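Meléndez bin picking, the long thread. typing this between runs so bear with me

1/ Question was dull on purpose. If a grasp fails, does it help to nudge the pile before you try again? Or do you just waste time pushing stuff around

2/ Most folks retry the same grasp a bit to the left. We did too, for months. Ximena Bermúdez had the idea to let the planner pick a short push first, only when its own score for the best grasp drops under a cutoff. That's the whole method. No new network

3/ Setup: KUKA arm, one gray bin, household junk. Fuzzy mitt, a scrubber, a fan grille, an action figure. Things that are soft or flat or both. Nothing in there was made for a gripper

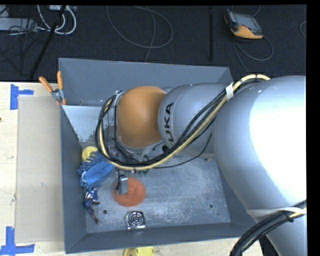 4/ Numbers. 149 bins cleared start to finish, half with the push, half without (ok, one extra without, I miscounted on Sunday). Same objects both ways, order shuffled

5/ Without the push: 54 bins needed a human to reach in at least once. With it: 36. Smaller gap than I'd hoped, bigger than Meinir Jenkins bet me. She owes me lunch

6/ Where it helps – stuff bunched against a wall. One short push toward open floor and the next grasp score usually jumps. Flat things lying on the bottom, much less. You push, it slides, still flat

7/ Where it hurts: shaggy things. Push one and it drags its neighbor along, so now you've got two problems. We cap it at 4 pushes per object then move on to somthing else

8/ Time cost. A push is cheap next to a failed grasp becuase the arm is already down there. The slow part is taking the new depth image after. Fernard (our planner) waits for the arm to clear before it looks, still working on that

9/ Things we did NOT test: see-through objects, deeper bins, any other arm. Please don't quote me on those

10/ The cutoff was tuned by hand on a separate set of objects. Moved it up and down after, and the result holds over a decent range. Set it too high and it pushes forever. Plot's in the appendix

11/ Someone asked about Nodik as a baseline. Ran it, it's in the table, but it wants a suction cup and we only had fingers so not really fair to it

12/ Draft goes up in March if the reviewers are kind. Code same day, logs for every bin too, including the ugly ones. Ok next run is starting, replies later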